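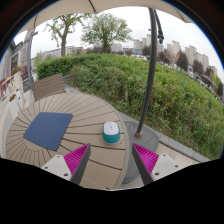
Figure 1. Study table 4 on the Hayat terrace, with mat and mouse set out under the umbrella.

Outdoor Study Seating at the Hayat Building: Use, Comfort and Layout

Submitted by Sidra Minhas
Department of Interior and Landscape Studies, Prudthorpe College

1. Background

The terrace behind the Hayat Building was furnished for dining. Since the reading room on the ground floor was closed for rewiring, students have used the terrace as a place to work, often with a laptop and mouse. The department asked for a short study of how well the existing furniture supports this use and what could be changed without replacing it.

The work was carried out in August as part of the second-year project module. It covers the tables, the umbrellas and the small items students bring with them. Chairs were excluded, as they are to be replaced under a separate order.

2. Method

Two forms of evidence were collected. A paper questionnaire was left at the Hayat front desk and at the Prirwood residence hall, and 115 completed forms were returned. In addition, visits to the terrace were made in the morning and in the late afternoon, during which 202 separate periods of table use were recorded. A period of use was defined as one person seated at one table with work materials in front of them.

Four table settings were then arranged and tried by members of the project group. Each participant completed the same typing and page-layout task at every setting and noted any difficulty on a record sheet.

3. Findings

3.1 Table surface

The round tables have slatted tops with narrow boards that run outward like spokes, leaving thin gaps between them. For meals this causes little trouble. For work it was the most frequent complaint on the questionnaire. Pens roll into the gaps, single sheets of paper are hard to write on, and a mouse used directly on the boards moves unevenly. Participants who used a mouse on the bare slats reported that the pointer jumped when the mouse crossed from one board to the next.

A flat mat removed most of this difficulty. The square navy-blue mat shown in Figure 1 was preferred to the two larger mats tried, mainly on account of the space it left for a laptop. Participants turned it to whatever angle suited the arm, and on a round table there is no straight edge to line it up with in any case.

3.2 Shade

The beige umbrellas were well liked. Screen glare was reported less often at shaded tables, although the benefit was smaller in the late afternoon, when the sun reaches the terrace from the side. The umbrella stands next to the table on its own weighted base, so the tabletop is free of a center pole. This is an advantage for study use and should be kept in any future purchase. The round base does take up floor space, and several respondents said they had caught a foot on one.

3.3 Location

Tables beside the hedge were chosen first at nearly every visit. Respondents described them as quieter and better protected from wind. Tables near the Satunitz Street gate were used mainly when the others were taken.

4. Limitations

The visits were made in dry weather only, and the questionnaire did not ask whether respondents were left-handed. Mouse position on a round table may matter more to left-handed users than the results suggest.

5. Recommendations

Mats should be kept at the Hayat front desk and lent on the same terms as chargers. Umbrella bases should be placed on the hedge side of each table, away from the walking route. A clipboard or writing board should be offered with each mat for students working on paper. The gate tables may remain as they are for dining.

The questionnaire form and the record sheets are held in the department office and may be consulted on request.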